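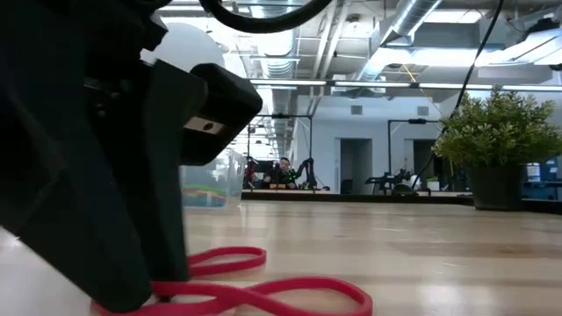 Red cord on the table, two loops, gripper at the crossing end. Wrist of the arm not shown.

28 June 2020
Cord work, bench notes

Sunday, so the good chair was free. It squeaks, but in a lower key than mine.

Picked up the cord task where the last entry left it. For anyone reading this without the earlier pages: the aim is a set of examples in which the arm takes a tangled or looped length of flat cord and ends up with it laid out straight, driven by hand from the operator side and recorded from start to finish. Grunine learns from the recordings. Grunine has so far learned to pinch the table with great conviction.

Target for this batch is 50 kept episodes. Kept means the cord is gripped, pulled clear and let go inside the marked area, with no rescue by human fingers. I have been strict about the rescues, having found 2 in the last batch where a sleeve wanders in from the side and helps. Mine, going by the cuff. Both now binned.

Starting layouts. I had been dropping the cord from a height and calling it random. When I went back through the old recordings, nearly all the drops looked alike, so my hand is evidently a creature of habit. Now using four fixed families instead: single loop, double loop, one crossing near the end, and heap. Double loop with a crossing is the one worth having. The strands lie flat against each other there and the driver has to commit to one of them, and I would like Grunine to see a good deal of committing.

Approach. Coming straight down with the fingers wide is quick but tends to catch both strands. Going in with the narrow finger first, between the strands, then closing the wide one towards it, gives a cleaner pick. It is slower and feels like eating peas with a spanner. Please use it anyway, all of you, at least for the double loops. Mixed styles in one batch was the complaint Cardoso made about the spring set, and Cardoso was right, which I record here without pleasure.

Lighting. The tabletop is glossy and the overhead lights land on it as a big white patch. Red holds up well against pale wood, but anywhere the patch crosses the cord the colour goes thin. Thought about a matt cloth. Decided against it, as the other sites will have shiny tables too and the model may as well suffer early. Do move the layouts about so that the glare is not always in the same spot relative to the cord.

Background. Plant and bin stay on the table. Please do not tidy them. If you water the plant, put it back somewhere slightly different and log the move under "clutter" in Istik.

Istik, while I am on it, still saves an episode as "success" if you press the pedal twice. I pressed the pedal twice 5 times. Relabelled by hand. Meven apparently has a fix in its newer recorder and we could lift it across, if someone can find where the pedal code lives. Last time I looked it was in a file called misc.

Do not delete the failed grasps. Label them "miss" and say which finger was at fault. I want them as a separate set, even the one where the cord came up stuck to the fingertip and would not be put down.

To do
- trim the dead time at the start of each episode (me, mostly, adjusting the chair)
- more heaps, fewer single loops
- find the second roll of cord, blue if we have it
- wipe fingertips before starting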